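Rovstead Community Transport to Health – progress report to the Didgate Fund, October

Dear all,

Thank you once again for your patience with us over the summer, which was a busy one, and for the very kind note that came with the second payment. It was pinned up in the kitchen for weeks!

The car scheme now has 52 drivers on its books and has made 718 journeys to the surgery, the day hospital and the memory clinic since we last wrote. Most of our passengers live out beyond Karaca, where the bus comes through at ten past nine and doesn't come back until teatime, so a morning blood test used to swallow the whole day. We had hoped to reach some 200 households by now and are a little short of that, mainly in the outlying farms – people there do like to be asked in person, and that takes time and a good many cups of tea.

Four drivers have finished the training in helping passengers with walking frames, and more are booked in. The booking line has moved over to Irnix and is settling down, though Monday mornings are still a scramble and we would like a second person on the phones before the winter.

We have spent less than planned on fuel and more on insurance, and would be glad to talk about moving a little money between the two.

With warmest thanks,
Juniper Dvorak
Scheme co-ordinator
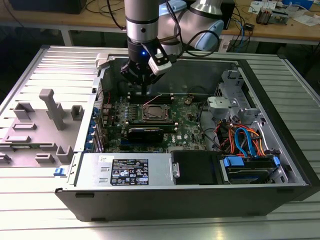

Can a relative or carer travel with the passenger?
One companion can come along free of charge, as long as they are mentioned when the journey is booked.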